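Bolasano revisa las almohadillas de sus pinzas manuales tras 2.817 ciclos

Mantenimiento | Octubre
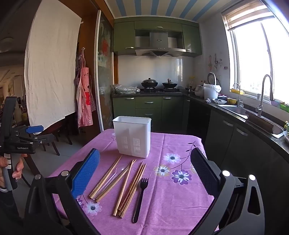
El taller de Bolasano ha cambiado el procedimiento de mantenimiento de las pinzas manuales de dos dedos que emplea en tareas domésticas de mesa. La revisión afecta a las almohadillas, a su fijación y al ajuste de apertura. Los palillos de madera clara y el tenedor de plástico negro son las piezas que más exigen a la superficie de contacto: sección pequeña, poco peso y apoyo directo sobre el mantel. En la pinza del primer plano, los dedos llevan una almohadilla texturizada azul y otra negra, ambas sobre bastidor de plástico negro con tornillos a la vista.

La responsable de puesta a punto, Halima Swai, fija la sustitución en 2.694 ciclos de cierre. El límite anterior no estaba escrito y dependía del operador. Una de las unidades llegó a 2.817 ciclos y dejaba escapar los palillos al levantarlos por un extremo.

El cambio se hace con la pinza abierta y sin carga. Se retiran los tornillos del bastidor, se limpia el asiento con un paño sin pelusa y se monta la almohadilla nueva sin adhesivo. El apriete se da en 2 pasadas. Después se cierra la pinza en vacío y se comprueba que las caras apoyan en toda su longitud; si queda luz en la punta, se afloja y se repite.

El juego del varillaje se mide al final, con galga, en ambos lados. Swai pide anotar el valor aunque esté dentro de tolerancia.

Bartoš suministra los recambios. El último pedido, de 768 almohadillas, se reparte entre Bolasano y el almacén de Bondholm. Las hojas de registro se cargan en Nullance al cierre de cada turno.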